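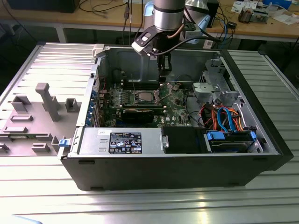

Rondo Parts Notes

Rondo is a set of plain text tables about secondhand desktop computers: what was inside them, what still worked, and what was done with the parts. It covers 243 machines that came through the Nwankwo repair room. The tables are meant for people who fix up older desktops and want to know which parts tend to be worth pulling.

Last updated September 22, 2018.

What's in the folder

machines.csv — one row per computer
memory.csv — one row per memory stick
drives.csv — one row per hard drive or solid state drive
power.csv — one row per power supply
notes.txt — longer remarks, keyed by machine number
CHANGES — what was fixed between versions

All files are UTF-8 with Unix line endings. The separator is a comma. Fields that contain a comma are in double quotes. Excel will try to turn some of the part numbers into dates, so import those columns as text.

Columns in machines.csv

machine_id: a number from the sticker we put on the case. Numbers are not reused. There are gaps where a machine was logged and then taken back by its owner.

case_type: tower, small, or all-in-one.

cpu_socket: the socket name as printed on the board or given in the board's manual. Empty if we couldn't find either.

ram_slots: number of memory slots on the board, filled or not.

first_boot: yes, no, or untested. This is the result of the first try with the parts that came in the case, before any cleaning.

outcome: rebuilt, parts, or scrap. A machine marked parts had at least one piece saved.

hours: bench time, to the nearest half hour. Waiting for a memory test to finish doesn't count.

How memory was tested

Each stick was tested alone, in the slot the board maker lists as first, with one full pass of the test program. A stick with any error was marked fail. A stick that passed alone but failed next to another one is marked mixed, and there is usually a line in notes.txt. Of the 243 machines, 218 had at least one stick to test. The rest came in without memory.

We did not test at anything other than stock speed. If you need to know how a stick runs with faster settings, these tables won't help.

How drives were tested

Drives were read from start to end and then wiped. No data from any drive was kept, and serial numbers were replaced with a short code. The power_on_hours column is what the drive itself reported. A few drives report nonsense — one claims more hours than the model has existed — and those values are left as they were with a 1 in the suspect column.

Power supplies

Only 40 supplies were put under load. The others have a fan check and a voltage reading with nothing attached, and that is not enough to call them good. Please don't treat idle_ok as a pass.

Known problems

Machines 1 to 100 were logged on paper first and typed in later. Some of the handwriting was bad. If a part number from that range looks wrong, it may well be.

The hours column is missing for the whole month of October in the first year.

Front panel connectors were recorded under two different names, fp and panel. They mean the same thing.

The Gritar cases have a drive cage that hides one of the board screws. Their hours run higher than you'd expect for that reason.

Loading the tables

A small script called Jimonine checks the files and joins them by machine_id. It needs Python 3 and nothing else.

python3 jimonine.py --check
python3 jimonine.py --join out.csv

The check prints one line per problem and exits with 1 if it found any. Blank cells are allowed everywhere except machine_id.

Use

You may copy, change and share the tables as long as you keep this file with them. Corrections are welcome as a patch against the CSV files. Please sort by machine_id before sending, and leave the quoting alone.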